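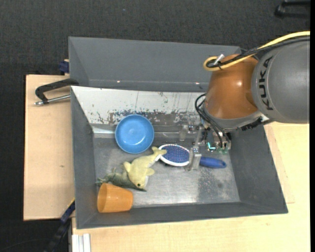 The arm over the gray metal bin, with the hairbrush under the gripper and the bowl and plush dolphin to the left.

Reviews > Workshop & Lab > Safety and Standards

Review: Riis Cell Practice Kit, second edition

July 25, 2020

14 shares | 2 comments

The Riis Cell Practice Kit is a set of written rules for people who run one robot arm in a small room. You get a ring binder, a pad of daily check sheets, a roll of floor tape and a stack of laminated cards to hang near the work area. It costs 88 dollars. I used it through one full round of bin picking work, with mixed household items, and went through all 27 rules in the binder.

The kit does not replace a risk assessment, and the first page says so. If your shop has to meet a formal standard, you still have to read that standard and do the paperwork. What Riis sells is the daily layer under it: who may start the arm, what gets checked first, what gets written down after a stop.

The rules are short. Most fit in two lines. Rule 4 says the speed limit for the day is written on the sheet before power goes on, and that changing it needs a second person's initials. Rule 9 says no hand goes into the bin until the arm has been stopped and the person reaching in is holding the pendant. We had a looser habit than that. It took a few days to get used to and I would not go back.

The section on bins is the best part. It asks you to fix the bin to the table or block it in on all sides, and to mark its corners so that a shift shows up at the morning check. It also asks for a written depth limit for the fingertips, measured from the floor of the bin and tested with the bin empty. Many guides stop at the fence and the stop button and leave this out.

The section on objects is also good. It tells you to mix hard, soft and hollow items, to keep a list of what is in the set, and to take out anything that could shatter. Plush toys get a line of their own: check seams and loose threads at every change. A cup on its side is treated as a normal case, and the binder says to leave it that way and let the arm deal with it.

Cables get one page, and it should have been three. The rule is to move the arm slowly through its full reach and watch for any cable that pulls tight or rubs. That is correct as far as it goes. It says little about the thin cables down at the gripper, where ours need the most attention. The Lustel handbook covers this better, with a check for each joint, though Lustel is much longer and harder to use at the bench.

The check sheets are well laid out. There is a box for every item and a wide space for notes. Riis wants a full inspection every 1000 cycles, and the sheet has a running total at the bottom so you can't miss it. The paper is thin and pen marks show through on the back. I switched to pencil.

I did not like the floor tape. It is made for smooth floors and would not stay down on carpet. We used Urkon carpet tape in its place and it has held. The cards are fine, but the type is small, and from across the room only the heading can be read.

The wording slips in a few spots. "Stop" and "hold" are used as if they mean the same thing in rule 12, and they are defined as two different things up front. Telum, the dealer I bought from, passed this on, and a corrected page is due in December.

Good: short rules, strong bin section, useful sheets.
Bad: thin on cables, poor tape, small type on the cards.

I would buy it again for a room with one arm and a few operators. A larger shop will already have most of this in place and can skip it. If you run more than one arm in the same space, wait, as the binder has nothing on shared areas.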